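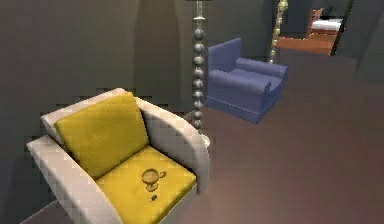
The quiet hour
2 min read

Every January I promise myself one hour of reading before the house wakes up, and this year (touch wood!) I've kept at it for 26 mornings.

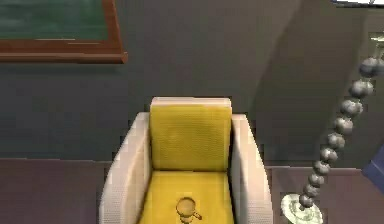 Yellow cushions and a small mug.

My neighbour Anneliese Steinbach lent me a mystery of 533 pages, and I'm savouring it, a chapter or two at a time,

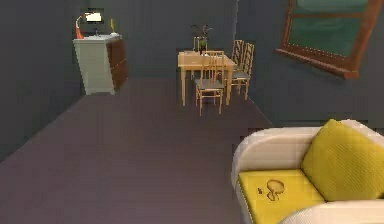
though I'll admit I peeked at the ending. By 8 the phone's going and the hour is over.

Contact | © Jerkedlow | Back to top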